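Filed under: Days Out > Mills & Makers

I'd been meaning to get to the Tovar mill open day for years, and in August I finally did it - got the early bus, forgot my sandwiches, the lot! The place has been spinning wool since 1882 and they only let the public in for one afternoon, 4 quid on the door.

Our guide was Adwoa Dogbe, who can shout over a carding machine without seeming to try. She took us up past the fleece loft (the smell, oh my word) and along to the big spinning room, which has 324 spindles all going at once.

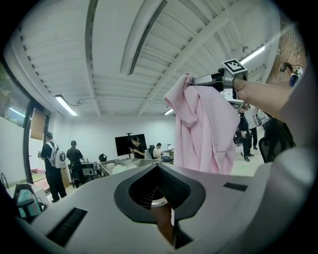 After that came the dye house, my favourite bit by miles. I could have stayed there till closing, watching the hanks go down into the madder. Bare forearms were the order of the day, like the one in my photo, and I soon had my own sleeves up too. I came home with two skeins of rust red and no bus fare.

The tea room shuts at four, so go there first.

Comments

Soledad Ibarra: Did they still have the seconds basket by the door?

Wenceslao Figueroa: My gran worked in that loft! Lovely to read.

Recent posts
Goltov market in the rain
A slow walk round Sturia harbour
Cheese day at Widen Farm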